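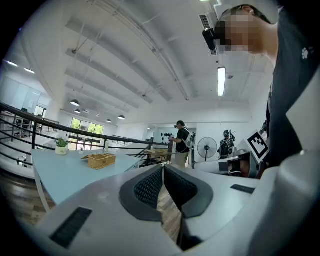
The big room at Skerno, with the ceiling getting more attention than it usually does.

Looking Up: Notes on the Big Room

We get more mail about the ceiling of the big room than about any other part of the building, and that includes the kitchen, where the mail is mostly about one person's soup. So this month's building item is about what's over your heads. If you came for the soup, it's been dealt with. The container has been returned to its owner and the lid is presumed lost.

For anyone who joined since the move from Arkholm, a little history. The old place on the Arkholm side of the river had a ceiling you could touch if you were feeling ambitious. It had brown tiles and a brown stain on the brown tiles, and when it rained hard we put a bucket under the stain and went on with our day. When we went to see Skerno for the first time, everybody walked in, looked up and went quiet. High ceiling, all of it painted white, beams and ducts running off toward the back on long thin rods. I believe the word "airy" was used. I believe I used it.

What we failed to consider is that a high ceiling keeps everything interesting well out of reach. The air vent with the dark louvers, for example. In March it began to tick. It was a small tick, like a cooling car, and it only happened in the afternoon, which meant the morning people thought the afternoon people were making it up. Getting a person up there to look required a lift. Getting the lift required a form. The form asked for the ceiling height, and nobody at the meeting could agree on it, so we put down two answers and a question mark.

The lift came on a Wednesday, it rose, a man opened the vent and closed it again, and the ticking stopped. He charged us 228 dollars and wrote "adjusted" on the invoice. We have thought a lot about that word. The vent has been silent ever since, except for one afternoon in May, when it ticked twice while we were discussing whether to renew the maintenance contract. We renewed.

Then there are the lights. The big room runs on long fluorescent tubes, and opinions about them come in two kinds. One group finds them bright and cheerful. The other group would like to remind the first group that a hospital hallway is also bright. We had a company called Lekota come in and quote us for replacing the lot with something warmer. They were very pleasant about it and left a folder. The folder contained a picture of a restaurant. The price was in the back, on a page by itself, and after reading it several members of the bright and cheerful group became a lot more vocal.

So for now the tubes stay. What we did buy, for 110 dollars, is a box of spares, and it's on the top shelf of the supply closet behind the paper towels. Please don't change a tube yourselves. I know that some of you own tall ladders. I have heard about the ladders. The rule is that you write the location on the sheet by the closet door, and "the one that's annoying" is not a location. Neither is an arrow. Someone drew an arrow in April and we still don't know which way up the sheet was at the time.

A word on sound. A large room with a hard ceiling and a wooden floor will carry a private conversation from one side to the other in very good condition. I now know the results of two dental appointments and the plot of a TV series I was saving for vacation. There has been talk of hanging felt panels between the beams, and a sample from Skurent has been propped against the wall by the coat hooks for a few weeks now. You're welcome to stand next to it and clap. People have been doing this already, at all hours, and the feedback so far is that it sounds like clapping. If you'd like the panels, say so on the sign-up page before the end of the month. If you wouldn't, the same page has a box for that too, though it's a smaller box.

The floor, while we're here. It's a good floor and it was the second thing we all liked about the place, once we'd stopped looking up. It does not like being dragged across. Felt pads for chair legs and table legs are in the tray by the front door, free, take as many as you need. If you are moving something heavy, there are two flat dollies in the back hallway, and they were bought so that nobody would have to do the walk, you know the walk, where one corner of the table stays on the ground the whole way and everyone in the room pretends not to hear it. Spills get wiped up right away with the gray mop. The blue mop is for the kitchen and has seen things the floor should be spared.

Heating is the question I was hoping to get out of this item without mentioning. Warm air goes up. We have a great deal of up. On cold mornings last winter the upper part of the room was very likely delightful, and those of us down at chair level wore scarves. The landlord has agreed to look at where the ducts let the air out, and the work, if it goes ahead, should take 19 days. During that stretch the side toward the back will be closed off in sections and the tables will shift forward. A plan of which tables go where will be taped up by the sink. Last time we taped up a plan somebody improved it in pen, so this one will be laminated.

A few smaller things that came in through the suggestion box and have to do with the room:

Somebody asked whether the beams could be painted a color. They could. The estimate for scaffolding alone was nearly 400 dollars a day, and the color suggested was "something fun."

Somebody asked what is lying on top of the big duct near the middle. We have not been up to check since the vent visit. The leading theories are a glove and a paper plane. If it's your paper plane, it was a very good throw, and please don't do it again.

Somebody asked if we could hang plants from the suspension rods. No. They're holding up the ducts, which is a full-time job. Plants on the window ledges are fine as long as you water your own, and the large fern by the printer is still looking for an owner. It drinks on Mondays.

Somebody wrote only "dust?" with a question mark. Yes. The high dusting is booked for the week after the next building meeting, starting at seven in the morning, and whatever has been sitting up there will come down. Cover your keyboards the night before and take your mugs home. Old sheets to throw over tables are in the closet under the spare tubes, and they need to go back in the closet afterward, folded if you can manage it.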